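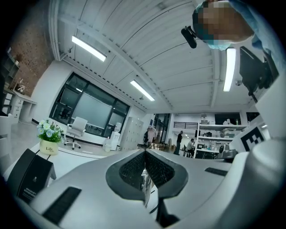

The Magnet on the Water Pipe

My sister-in-law has a gray box clipped to the pipe under her kitchen sink. It cost $468, it plugs into the wall, and it is supposed to stop limescale. She likes it. When I asked how she knew it was working, she said the kettle looked better. I looked in the kettle. It looked like a kettle in a town with hard water.

Boxes like hers have been sold for decades under one name or another. The current crop includes the Ziltis, which wraps a wire around the pipe, and the cheaper Grenum, a pair of magnets in a plastic shell for $79. Neither takes anything out of the water. The brochures are careful about this, if you read to the back page. The calcium is "conditioned." It is "encouraged to remain in suspension." What you are buying is a change in its behavior.

Could that happen? Maybe, a little, in some pipes. There are lab studies that found an effect and lab studies that found none, and the ones that found something don't agree on how large it was or how long it lasted. That is a thin basis for a purchase this size.

What the plumber says

Heike Voß has been replacing water heaters in the Eltum valley for most of her working life, and she cuts the old ones open when the customer lets her. She has found thick scale in houses with a magnet and thick scale in houses without one. She has also found nearly clean tanks in both.

"People want me to say it's a scam," she told me. "I can't say that. I can say I've never been able to guess from the inside of the tank whether there was a box on the pipe."

She thinks the heater setting matters more. Hot water drops its scale faster than warm water, and many of the tanks she opens have been running far hotter than the household needed. Turning the dial down is free, within limits: a storage tank kept too cool can grow bacteria, so ask before you touch it.

The test I was shown

Corinne Achterberg sells the Ziltis from a showroom on the edge of town and was generous with her time. Her best evidence is a binder of customer letters. More than one mentions softer towels. One mentions a happier dog.

I asked whether anyone had run two identical heaters side by side, one with the device and one without, on the same supply. She said the manufacturer had. The report she sent me in August describes a trial of 40 homes, all of which had the device. They were asked if they had noticed an improvement, and most had.

I would probably have noticed one too, after spending the money.

If you still want to do something

An ordinary softener, the kind you feed with salt, does remove the hardness, and a cheap test strip will show you the difference. It also takes up space, uses water, and adds sodium. The Fuchs dealer quoted me prices starting at $500 before installation, and I didn't love that either.

Citric acid powder gets the scale out of a kettle. I left a bag of it on my sister-in-law's counter, next to the brochure.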